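Small tips for a long series evening at home

When my wife and I started a drama with 46 episodes, we soon learned that the room matters as much as the story. These are the habits which work for us in Vadcombe.

Close the curtains before the opening titles, and put one low lamp behind the television. With full darkness my eyes become tired after 2 episodes.

Cook popcorn in a deep pot with the lid a little open, so the steam can go out. Salt it in the pot and shake well. For cleaning the remote control, use a cotton bud with very little vinegar, and take the batteries out first.
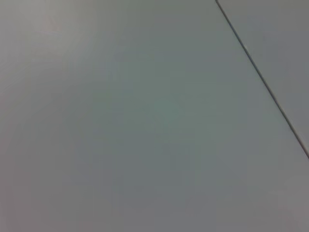 Subtitles are easier to read when the brightness is lowered a little and the contrast is left alone. My friend Balakrishnan Pisharody watches with a projector on a plain wall, and for him the colour of the paint is important. A smooth matte grey with a slight green tint, without any pattern, is calm for the eyes, but look also for faint marks like the small pinkish-beige one near the corner. Wipe such a mark softly with a damp cloth and try first in a hidden place.

Keep the blanket basket away from the heater.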